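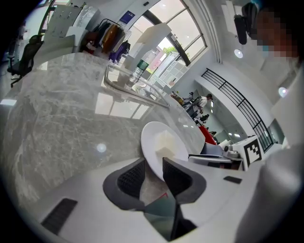

About Wisora

Hi, and welcome! I run Wisora, a little supper club and cooking school on the second floor of an old feed store in Lowther. I started it in my own kitchen with five students and one decent knife (we shared), and I still can't quite believe I get to do this for a living.

We teach plain, good home cooking. Soups, roast chicken, bread, pie crust that doesn't fight back. My favorite class is the beginner one, where people come in saying they burn toast and go home with dinner for the family. Everybody sits down and eats together at the end, and that part tends to run late!

Most classes have 14 seats. We're open all year except for two weeks in November, when I go see my sister in Bistlow and eat whatever she puts in front of me.

I also send out a recipe letter called Wovby, named after a cat I had growing up. It has 463 readers now, and a lot of them write back with fixes, which I love. The lentil soup is on its third version thanks to you all.

Want to come cook? The class list is on the Schedule page, and gift cards are good for any class we teach.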